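# Gripper drops on spice jars and small bottles: causes and fixes

Notes for anyone running a tabletop arm on kitchen sorting. Most of this came out of one bad week in May on the Mendby bench, when the left arm kept losing jars on the way to the bin. The controller logged every one of them as a good pick. Read the safety part before putting hands near anything.

## Before you touch it

- Press the stop and wait for the arm to settle. A paused program is not a stopped arm.
- If a jar is still in the fingers, put a folded towel under it first. Some grippers let go when power is cut and some stay clamped. Know which kind you have.
- Never reach under a held jar to "help" it down.
- With two arms on one table, stop both. The idle one can still be waiting on a signal.
- Broken glass: brush and dustpan, then a damp paper towel over the whole tabletop. Throw out any open food that was on the table. Do not vacuum with the arm powered.

## Fault 1: jar slips out during the lift

Usual cause is film on the glass. Cooking oil, spice dust and label glue all end up on the finger pads, and the pads pass it on to the next jar.

1. Wipe jars with warm water and a drop of dish soap. Dry fully.
2. Wipe pads with a lint-free cloth and rubbing alcohol, if the pad maker allows it. Let them air dry.
3. Rub a thumb across each pad. If it feels glazed, replace the pair. Do not replace one side only.

We were changing pads every 890 picks. On oily bottles that was too long, so we went to 400 and the lift slips stopped. Write the count on a strip of tape on the base.

## Fault 2: jar tilts in the grip

A jar gripped too high or too low rotates around the pads, and the contents shift and make it worse. Half-full jars are the worst for this. Loose seeds move more than packed powder.

- Grip at the middle of the filled part. The middle of the glass is often too high.
- Stay off the cap. A cork will pull out and a screw lid can turn.
- Slow the travel to 5 cm per second until the tilt is gone, then raise it in small steps.
- Lower until the bottom edge touches the bin floor before opening. Dropping from above the rim chips glass.

## Fault 3: arm reports a grip it does not have

This one cost us the most time. The gripper decides it has something when the fingers stop before fully closed. Grit in the finger joint will also stop them. Ours was coarse salt.

Test it with nothing in the fingers. Close at the normal setting. If the software still says an item is held, clean the joint and rerun the zero routine. Ours showed 82 percent closed on an empty grip, and the factory threshold would have called that a jar. The Vornari manual puts the zero routine under "Maintenance" and not under "Setup", so look there.

Do not fix this by lowering the threshold. Thin bottles will then be missed.

## Fault 4: neighbors knocked over

Tall bottles packed against the side of the bin leave no room for the fingers to open. Leave a full finger width between items and between items and bin. Put the short jars at the front. Check the opening width at release too, as it can be wider than at the pick.

## Checking after a fix

Run with a plain open bin and mixed jars from the cupboard. Matching test bottles hide Faults 1 and 2. Keep the bin straight to the table edge and tape its corners so it cannot creep.

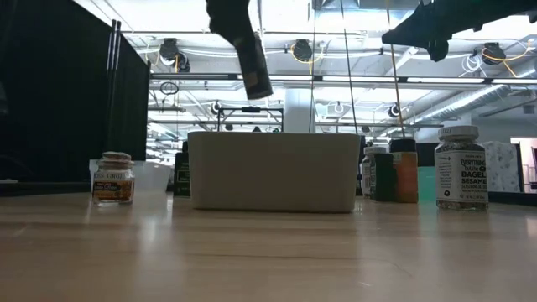
*Mixed-jar run: dark item held at an angle over the white bin, sesame seasoning at right.*

Log each drop on one line: item, fill level, pad count, height, arm. If the same item appears twice, pull it and check its surface before changing any settings. Line a bin with a thin silicone mat if you are sorting glass for long periods. Zitent sells one cut to size, but a baking mat trimmed with scissors fits as well.

Pads and joint brushes are in the drawer marked Munasinghe. Put the alcohol back with its cap on.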